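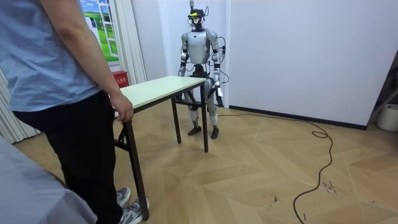
Fri 28 July

Ugh, what a day. We were supposed to be done with table carrying by lunch and instead I spent the afternoon reading logs and feeling sick to my stomach.

So, the carry task. One person at one end, the robot at the other, both hold on, both lift, walk it across the room, put it down. It's been fine all week! Run 22 this morning started like all the others, I had my hand on my corner, it had its hand down low by the far one, and up we went. Then halfway over it just let go. No warning, no slump, the fingers opened and its end of the table dropped straight onto the floor, and my end tried to take my wrist with it. I hit the stop (well, yelled, and then the stop got hit) and it stood there with its arm out like it was still holding something.

No one hurt, table's okay, one new dent in the parquet that I'm going to have to own up to. My wrist is sore but it bends.

The log says the hand lost its connection for 339 milliseconds, and when it came back it went to its default pose. Default pose is OPEN. Who picked that?? I went digging and it's been that way since the Ivent update in February, so every single carry since then has been one hiccup away from this. I feel pretty dumb for not checking. I read those release notes, too, or I told myself I did.

My money's on the cables. They loop way out from its side near the arm, and every time the elbow bends they get a tug. I wiggled the connector by hand after and got 7 dropouts in a couple of minutes — so yeah. Golestani sells a locking version and I put in the order before I left. It'll go on the Fundgate money, and they can argue with me about it later.

Also the long cable on the floor. I've been stepping over that thing for weeks and today I had to walk backward near it with a table in my hands. It's getting taped down Monday, first thing, before anybody lifts anything.

Wrote the incident report for Benddale, way too long, then cut it in half. No carries until the hand holds on when it loses signal. Ice on the wrist now, leftover noodles, bed.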